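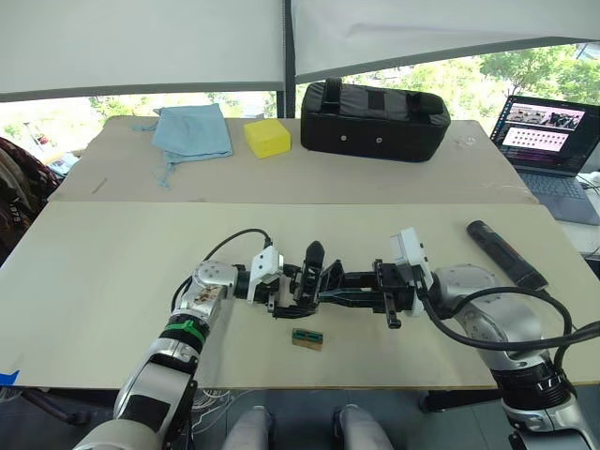
Section 3: Setting Up the Vibration Absorber on Your Enwood Lathe

This is the fun part! By now the Enis absorber should be unpacked and the lathe leveled (Section 2). Fitting and tuning it takes an afternoon the first time, and you'll hear the difference on long, skinny shafts, where chatter usually creeps in near the middle of the bar.

Before you start

You'll need the 9 mm hex key from the kit, a clean rag, a dial indicator and the tap-test sensor with its cable. Have a scrap bar handy too, the longer the better.

CAUTION: Switch off the lathe and lock out the main power before touching the carriage. The absorber is heavier than it looks, so support it from below until all the bolts are in.

Fitting the absorber

1. Wipe down the mounting face on the rear of the carriage. Even one small chip under the plate will spoil the tuning.

2. Hold the absorber against the face with the arrow pointing toward the tailstock, and start all the bolts by hand.

3. Tighten the bolts in a cross pattern, a little at a time. Go around three times before giving them the final pull.

4. Check the plate with the dial indicator. If the needle moves when you push on the absorber, loosen everything and go back to step 1.

Note: Owners of the older Zurport carriage need the adapter plate. Fit it with the thick edge down.

Tuning

5. Clamp the scrap bar between centers and stick the sensor to the tool post.

6. Tap the tool post lightly with the plastic hammer and read the peak on the display. On a bare machine we usually see 377 Hz, but yours will have its own number, and that's the one to write down!

7. Turn the tuning collar until the absorber's own peak matches the number from step 6. Clockwise raises it. Go slowly here (a quarter turn is a lot) and tap again after each change.

8. Lock the collar, remove the sensor and hammer from the machine, and close the guard.

9. Restore power and take a light cut at 700 rpm. Listen as the tool passes the middle of the bar. A smooth, even hiss is what you want. If you hear a growl, stop the spindle, lock out the power and repeat steps 5 to 8.

Note: Veikko Mäkelä, who wrote the tuning procedure, likes to repeat the tap test with the tailstock quill fully out. It's a great habit if you change setups often. Record both readings on the Debnath card inside the cabinet door.

CAUTION: Never adjust the collar while the spindle is turning.

Go on to Section 4 for the oil change.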